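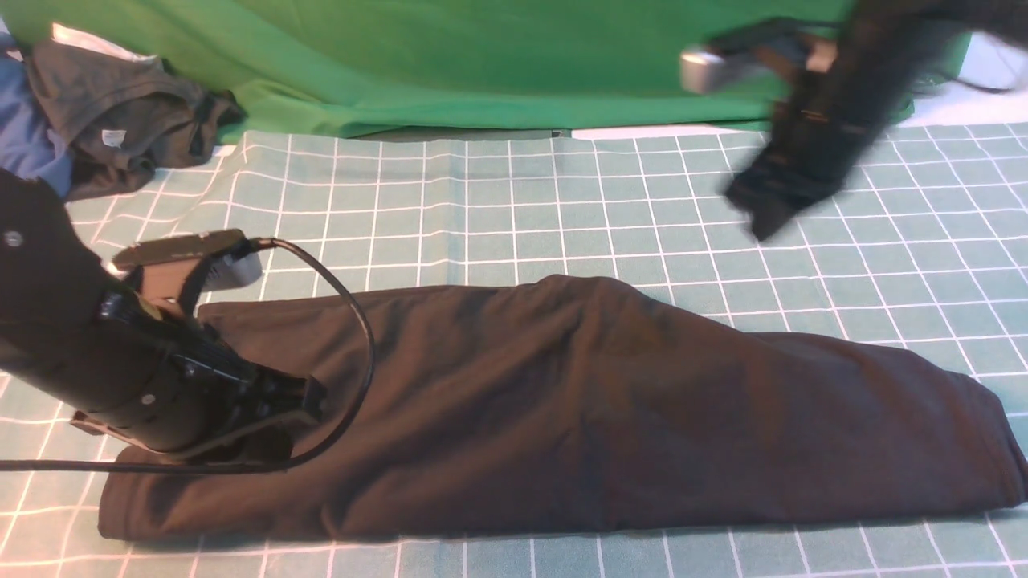
Bart Desmet, replying to our draft in May, wrote that he would believe in household robots on the day one of them could be handed a full basket of washing and left to it, and that until then he would go on calling them very patient toys. We have thought about that remark a good deal while writing this section, and we are fonder of it than he perhaps meant us to be. It sets a plain test. A person doing the laundry doesn't stop to ask whether a jumper is lying the right way round before picking it up, and we see no reason why a machine sold for the same chore should be let off more lightly.

4.2 Folding and laying out clothes

The Guver trials covered four chores, and clothes gave us by far the most trouble. Over the whole of the study we logged 2,311 attempts on 30 garments, every one of them with two arms working over a gridded surface. An attempt was counted as finished if the garment ended up folded to the pattern we had agreed beforehand, with no sleeve or leg sticking out, and if this was done within 90 seconds. Readers who do their own ironing will think that very generous, and so do we, but the Brullusum team had used the same limit and we wished to be able to set our results beside theirs.

Light-coloured, stiff things such as tea towels went well from the first week. Dark, soft clothes did not. On a dark garment the folds are hard to tell from the edges, and an arm that has mistaken one for the other will take hold of a single layer and leave the rest behind. A stretched-out garment of the kind in Figure 4 asks for several decisions at once: which end is the top, how many layers lie under the fingers, and whether a ridge in the middle should be smoothed out first or simply folded in with everything else. People settle all this with their fingertips, mostly while talking about something else.

Figure 4. A dark garment laid lengthwise on the gridded work surface, with one arm at either side.
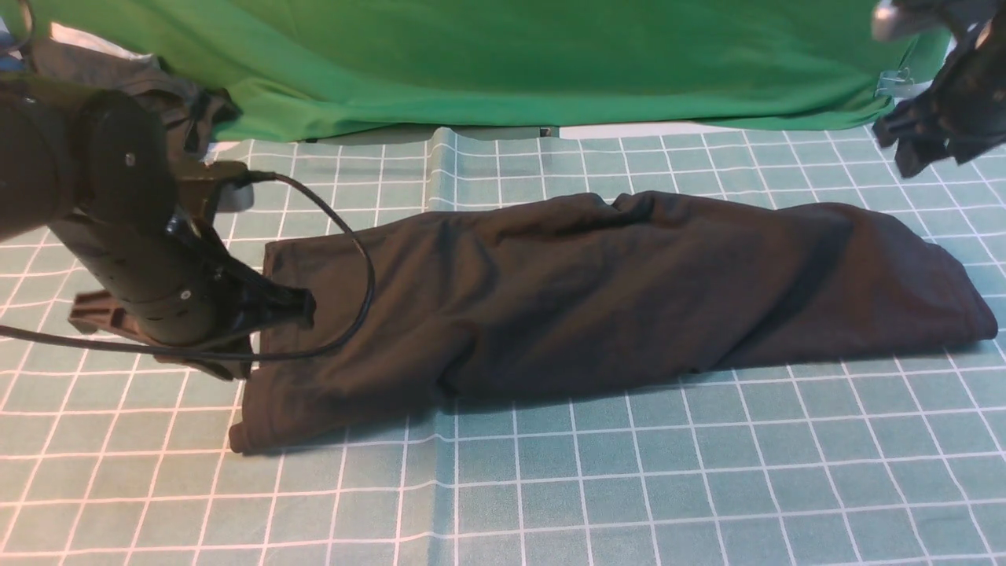 We were also slow to see how much depends on the state in which the clothes arrive. Early on, our helpers kindly shook each piece out before putting it down, as anybody would at home, and the scores from those days flatter the machine. Once we asked them to drop the clothes as they came - in a heap, or twisted, or half inside out - the same program spent much of its time tugging at corners and letting go again. The Nishad method, which looks for a hem before it tries anything else, coped better with twisted legs and rather worse with knitted tops, where the hem tends to roll under itself.

So our answer to Desmet is a cautious one. We would leave a pair of arms alone with a stack of tea towels and go and put the kettle on. With a mixed basket we would stay in the room, and at Dumberg we always did. The next section takes up the sorting of socks, for which we had to change both the grippers and the time limit.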